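Equipment Planner (Robot Cells and Simulation), Seok Kitchen Automation Group
Posted in August by Gwawr Rosser

Seok is hiring an equipment planner for its kitchen handling team.

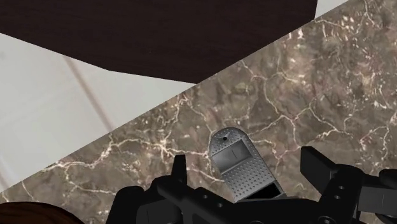

The planner decides what we buy, when we buy it and what has to be in place before it arrives. You will work with the people who run the handling trials, but you will not be running trials yourself. Most of the day is spreadsheets, quotes, drawings and phone calls to suppliers.

The team does most of its early work in simulation and moves to hardware once a task looks worth the money. Until now Dilwyn Parry has done the purchasing on top of his engineering job. We have a second site opening at Brisness and he can't cover both.

What you will do

- Keep the equipment list for both sites. It has 137 lines at the moment, from arms and grippers down to cable chain and spare finger pads.
- Build the yearly budget with Begoñe Paredes and keep it current. She wants one version of it - please don't apply if you like keeping your own copy.
- Get quotes and compare them on full cost. That means freight, mounting plates, safety hardware, software seats, service visits and training as well as the price of the arm.
- Plan compute for the simulation work. We need to know early in the year whether we are renting or buying.
- Work out power, floor space, air and guarding for each new cell before the order goes in. Last year a gripper order sat in its crates for weeks waiting on an adapter that had been left off the quote.
- Track lead times. Some of our parts take 90 days and the trial schedule has to allow for that.
- Write a one-page case for any single item over $3000. Tudur Parry signs these and will send them back if the numbers don't add up.

What we need from you

You should have bought or planned technical equipment before, in a lab, a plant, a commercial kitchen or somewhere similar. You need to be good with a spreadsheet and able to read a basic mechanical drawing. You should be comfortable asking a supplier what a quote leaves out.

It helps if you know something about robot arms and end effectors, but we can teach that part. You don't need to program. You do need to be able to sit down with an engineer who asks for a wider gripper and find out what the job calls for: payload, stroke, finger shape, how close to the counter it has to work, and whether something we already own would do. Thin and flat kitchen tools cause most of these conversations.

A degree is not required.

Hours and place

Full time, based at our Drurkeo building, with regular trips to Brisness while the new site is being fitted out. The Brisness space is 1370 square feet and still needs a floor plan, so that will be your first job. Core hours are 9:30 a.m. to 3:30 p.m. and you can arrange the rest around them. One day a week from home is fine after the first couple of months.

The job is permanent. Pay depends on experience and we will give you the range on the first call. Travel between sites is paid.

How to apply

Send a resume and a short letter to Gwawr Rosser in the Drurkeo office. In the letter, tell us about one purchase you planned, what it was supposed to cost and what it ended up costing. If it went over, say why. We have all had one of those.

There is a phone call first, then a half day on site with Dilwyn and Begoñe. Part of that is a planning exercise using an old equipment list with the prices changed. Bring a laptop if you prefer your own.

Questions about the work itself can go to Dilwyn. Questions about pay, hours or the building should go to Gwawr.

Last updated: August

Recent openings
Simulation Technician, Drurkeo
Site Fit-Out Coordinator, Brisness
Stores and Spares Assistant (part time), Drurkeo
Bisus Project: Controls Engineer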